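18 February 2024

Well, I finally did it. I sat down with a big mug of coffee and went through the whole savings mess, every account, and I have to say it wasn't as bad as I'd been telling myself all winter (it was pretty bad, though!).

The old Bronier account is still paying next to nothing. I opened it when I moved to Wutevside and then just kept tossing money in there like it was a cookie jar. Meanwhile the Olletti one-year CD comes due in August, and I'd completely forgotten I set it to roll over on its own. Good thing I checked. I want to pick the new term myself this time, and I'm leaning toward splitting it in 2 so I don't have to tie everything up at once.
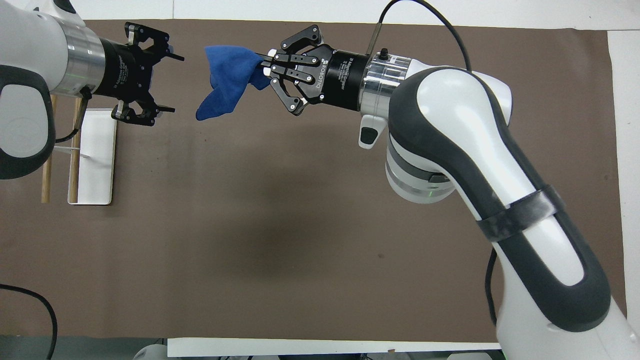 Then there's the emergency fund. I've been putting in $500 a month, more or less faithfully, except for the month the water heater quit and the one right after it, when I was sulking. If I keep going for 24 months I'll be where I want to be, and maybe sooner if the tax refund is decent. I'm trying not to spend that refund in my head already. New porch chairs keep sneaking in there.

Oh, and I canceled the budgeting app! Ten bucks a month to be told I buy too much cheese. I've gone back to the green notebook, one page per month, and I like it so much better – I remember what I spent when I have to write it down by hand.

Still to do: call Bronier about closing the account, find out if they charge for the transfer, and dig up that Olletti letter, which I think is in the kitchen drawer with the takeout menus.

Contact | © 2024 Notebook Money Diary | Back to top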